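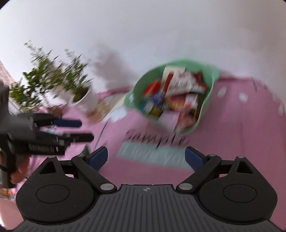
**Where can people buy the mixed snack tubs from Dondel?**

The tubs are sold at the Dondel shop on Urbańczyk Street, at the long counter near the back door, and for now they can't be ordered by mail.

Apr 12, 2026 – The small grocery shop Dondel has started to sell snacks by the tub. Customers choose single packets of candy, biscuits and drinks from the shelves, and the staff put them together in a plastic basin before they are packed to take home. On the first day, the shop sold 73 tubs.

The idea came from Jadwiga Sadowski, who has owned the shop for nine years. She noticed that many customers stood for a long time in front of the Asian snacks and then left with only one thing.

"They were curious, but they did not want to buy a big bag of something they did not know," she said. "Now they can take one of each and decide later what they like."

A tub can be filled with sweet or salty snacks, or with both. Tea sachets can also go in, and a plant milk tea is among the choices. Customers who can't read the Chinese text on the wrappers may ask for a printed sheet in English with the ingredients. The sheet covers 83 products at the moment, and Kadir Sönmez, who wrote it, is still adding to it.

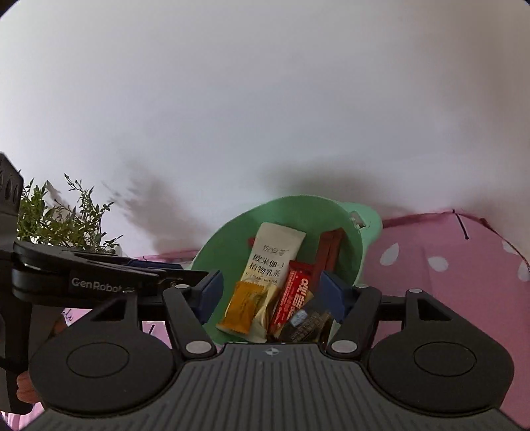 **Can customers bring back a packet they don't like?**

Unopened packets can be exchanged within 19 days if the customer has the receipt, but the shop does not give money back for single pieces.

Not everybody is happy with the new way of selling. Leszek Szewczyk, a regular customer, said he would like to see the price on every small packet and not only on the shelf. Ms. Sadowski answered that price labels are coming, but that very small candies will probably stay without them.

The bakery Geltilico, two doors away, is watching the sales with interest. Its manager, Inès Tessier, said the bakery may offer small almond cookies for the tubs, each one wrapped separately. The two shops have talked about this but have not signed anything yet.

Dondel plans to keep the tubs until the end of August. Customers who bring their own container get a small discount – it must be clean and have a lid. The shop is closed on Mondays, and the snack counter stops serving half an hour before the rest of the shop.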